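12/4/22

Goltero glue, round two

Picked up the Goltero samples again after leaving them on the shelf since June. Settimio Sala wants a yes or no on whether we switch the shop over from the Gentile hide glue for drawer repairs. My answer at the start of the day was no, and it hasn't moved much, but I said I'd do it properly.

The claim in the Kollodgate sales sheet is that the stuff grabs in half the clamp time and still comes apart with steam when the next person needs to get in. I have heard that about every reversible glue I've been handed. Usually one half is true.

Setup: beech offcuts from the Studik chairs, planed the same morning, lap joints, 56 mm overlap. Made 11 pairs with each glue. Clamped them all to the same finger-tight-plus-one-turn, which I know is a bad way to measure pressure, but it's how we clamp in practice and I'd sooner test what we do. Shop was cold early on. Gentile went on warm from the pot as usual, Goltero straight out of the bottle.

First complaint: the bottle. The nozzle skins over between joints and you end up poking at it with a nail. By the fourth pair I had taken the cap off and was using a brush.

Second: squeeze-out. Goltero stays tacky for ages at the edges even when the joint feels set. Wiped with a damp rag and it smeared into the grain on two of the pairs. That would show under shellac. On a drawer bottom, who cares, but Settimio has been talking about using it on fronts.

Pulled the clamps off 3 pairs of each at the short time on the sales sheet. Hung the 500 g weight off the free end and left it. All the Goltero ones held. So did all the Gentile ones, at a time when by rights they shouldn't have been ready. So either hide glue is faster than we've always said, or 500 g tells you nothing. I think it's the second. A sparrow could hang off a bad joint. Need a heavier weight and a longer arm before anyone quotes this back to me.
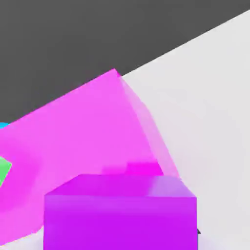

Samuele Dal Bello read this over at lunch and thinks I'm being unfair. According to him the lap joint is the wrong test altogether, as drawers fail at the corner where the side gets racked, and a glue that stays a bit soft might well do better there than one that goes like glass. He'd glue up real dovetails, loose ones, and twist them.

Fair point about racking. Less sure about soft being good. Soft in December could be sliding in June, and a drawer in a hot attic room is exactly what comes back to us. Still, he offered to cut the dovetails, so I'm not arguing.

Steam test, one pair of each. Gentile let go the way it always does, gummy and clean, knife straight through. Goltero took longer and came away in strings. Got it apart without tearing wood, so "reversible" is fair as far as it goes. Cleaning the strings off took more time than the steaming. They went white when they cooled and clogged the scraper.

Remaining pairs are on the shelf over the radiator, marked G and K in pencil (K for Kollodgate, so I don't mix up the two G names again). Leave them alone please.

To do:
Heavier weight, check what's in the store
Samuele - loose dovetails, both glues, same board
Try shellac over the two smeared pairs
Ask Kollodgate what wood and what temperature their clamp time was measured at. The sheet says neither
Order more Gentile whatever happens, the tin is nearly done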